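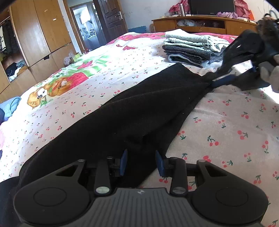

Print | E-mail

Howard Ellwood
5/20/21

Clamix build thread, continued from February. The hand-held pair is mechanically finished, so the bench work is over for now and the rest is jaw tuning, logging and folding a great many clothes on a bed.

For new followers: Clamix is my home build of a folding arm. The arm isn't going anywhere near fabric until I have enough demonstrations recorded by hand with the same jaw geometry it will use. Hence the hand-helds.

Linkage first. The February version had play at the lower pivots. Fingertip error at full opening was 2 mm, and it changed sign depending on whether you were opening or closing. A model can learn around a constant offset. It can't learn around backlash it can't measure.

Fix was dull. New pivot bushings from Haslinger, reamed by hand, screws torqued in stages with the jaw cycled between each stage. If you torque one side all the way first, the tips close out of parallel and you get to do it again. I did it again.

Blue fingertips stay. I tried a harder set on the Sindmont workshop's bench and they were fine on denim and useless on anything thin. The soft ones flex a little at the tip, enough to get under a hem without pushing it away.

Black fabric is the test case this week. Low contrast, picks up lint, and the folds more or less vanish in the recording. If the labeling holds up on black it will hold up on the rest of the drawer.

Also keeping the patterned bedding on. A plain backdrop gives nicer numbers and a policy that falls over the first time it sees a cherry.
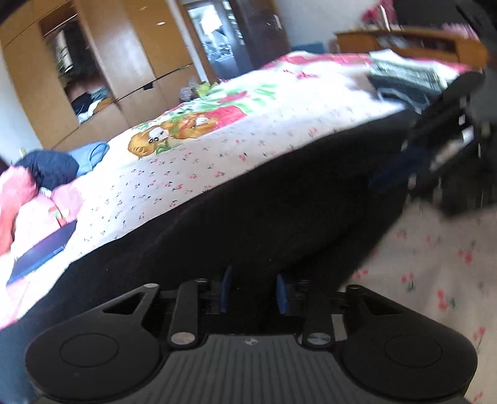
Jaws open below the near edge of the black cloth. Wardrobe and doorway behind.

Logging runs on Astau, which is my own recorder and has the bugs to prove it. Each take is one file: video, jaw width, timestamps. Jaw width comes off a magnetic encoder inside the body, sampled faster than the video and interpolated down afterward.

Worst bug so far: the two units disagreed on time. Both clocks were right at startup and then drifted apart, so by the end of a long session the left hand was letting go of a sleeve before the right hand had pulled it. Sync pulse at the start of every take now, plus one at the end as a check.

Takes longer than 59 seconds get split. That isn't a deep design decision. The file header has a two-digit field for seconds and I haven't rewritten the parser.

Technique notes, for anyone building a similar pair:

— Pinch a small amount. A big handful is easy to hold and impossible to place.
— Close slowly for the last few millimeters.
— Decide which hand leads before the take starts and keep it that way for the whole garment.

On motion: quick swings of the wrist smear everything at the far end of the bed. The tracker recovers, but it recovers in a slightly different place. I now reject any take where the pose jumps, and my rejection rate has made me a calmer person at the wrist.

Lighting: daylight when I can get it. The bright end of the room washes out, and I've locked exposure for the bed and let the doorway go. Auto exposure was hunting every time the black cloth filled the view, and the brightness shifts showed up in the data as if something had happened.

Encoder zero drifts a few counts over a session. Re-zeroing against a closed jaw takes no time and I kept forgetting it, so Astau refuses to start a new batch until it has seen a full close. Annoying. Correct.

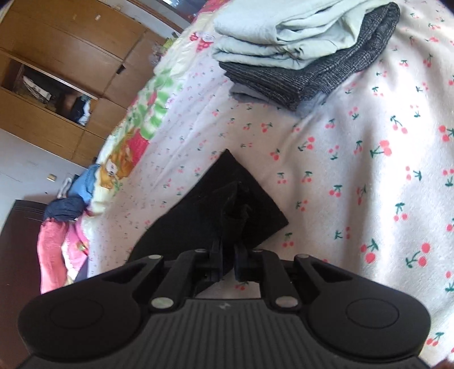 Pauline Bunting: Does jaw width alone tell you whether you've got one layer or two? On my build the encoder reading was useless for that and I ended up adding a force sensor behind one finger.

Replying to Pauline: no, not reliably. With knits the spread within one layer overlaps the spread for two. I get a usable signal on heavy fabric and noise on the rest. Force sensing is on the list, but the finger mount has very little room behind it and I don't want to move the pivots again.

What I do have is the closing curve. One layer stops the jaw abruptly, two layers give a softer knee. It's visible by eye on a plot. Whether a small network can see it is the next evening's work.

Current total is 3606 usable takes. Batches are 40 takes, then a break, mostly for my forearms. The grip body is heavier than I'd like and all of the weight is forward of the hand.

Next: a counterweight or a shorter linkage, haven't decided. The shorter linkage means redoing the arm's jaw to match, so probably the counterweight. Drawings for the bushing change go up once I've fixed the dimension I typed wrong.

Print | E-mail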